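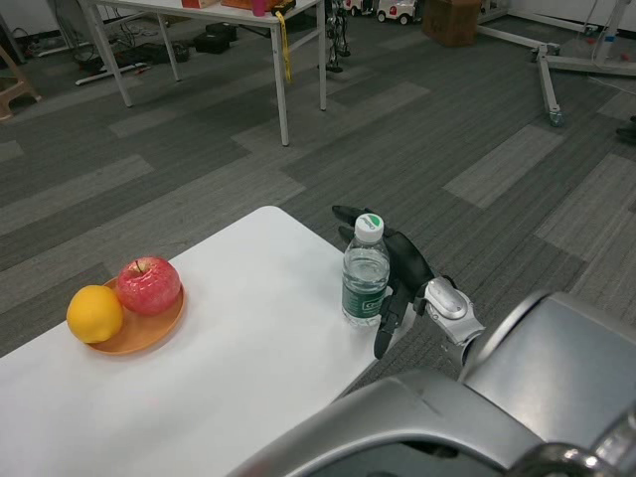

Tae-yang Ko wrote that the group should first read the refreshment notice on the second floor of the Dulholm building, as it already covers bottled water and whole fruit, and that anything beyond the notice would need to be settled between the people who share the room.

The original post, from A-yeong Sung, reads as follows.

Fruit and water on work tables in a shared room: what is reasonable?

Our department has the use of a carpeted room with white tables, shared by several groups during the day. Members of staff wish to keep a plate of fruit and a bottle of water within reach while they work. The room has no kitchen and no sink. Extension cords and power strips are in regular use on the floor, and bags tend to be left under the tables.

I have been asked to draft a short set of rules for September and would be grateful for advice on the following points. May whole fruit, such as apples and lemons, be left on a plate overnight? Should water be limited to bottles with screw caps? Is it acceptable to have a power strip on the carpet beneath a table where people drink? I would also welcome suggestions about the bags, which the cleaning staff have raised twice.

Please note that the tables are light and are moved often. A fixed refreshment corner has been proposed and declined.

Posted to: Shared Rooms and Workspaces
Viewed 277 times

Tae-yang Ko
The Dulholm notice permits capped bottles and uncut fruit in all carpeted rooms. Cups without lids are not permitted. I do not believe it mentions lemons. Please see the notice.

Ghizlane El Fassi
I was responsible for a similar room at Yorath and can offer the rules we adopted there. They were kept to one page and remained in force without major changes.

Fruit. Whole apples, lemons and oranges may stand on a plate during working hours. The plate should be wide enough for the fruit to sit fully inside the rim, and it should be placed well away from the table edge. A round plate with a raised rim is preferable to a flat one. Fruit is to be removed at 6 p.m. A whole apple will not spoil overnight, but fruit left out is soon forgotten, and a bruised one attracts flies. Cut fruit must be kept in a closed container and eaten the same day.

Water. Bottles with screw caps only, closed when not in use. We found that most spills occurred at the corners of tables, where sleeves and passing bags catch a bottle. Our rule asked that bottles be kept a hand's width from any edge. Where several people drink the same brand, a name should be written on the cap.

Power. A strip should not lie on the floor directly below a place where drinks are kept. Mount it on the wall or the underside of a table that stays in place. As your tables are moved often, the wall is the better choice. Excess cable should be coiled and tied. Small tools should be returned to their box before the room is handed over.

Bags. We installed 4 hooks by the door and asked that nothing be left under the tables after hours. The hooks filled quickly, and a low shelf was added later.

Hauke Sperling
Agree with the above, except for the 6 p.m. rule. Ours is whoever leaves last, and it works well enough. Wipe the table under the plate too. Lemon juice can leave a mark on some white surfaces if it is allowed to dry.

A-yeong Sung
Thank you all. The rule on capped bottles and the distance from the edge will be included in the draft. I have requested a price for wall mounting and will ask Facilities whether hooks may be fixed to the partition. Ms. El Fassi, may I ask how deep the shelf was?

Ghizlane El Fassi
It was deep enough for a backpack laid flat. I no longer have the measurements.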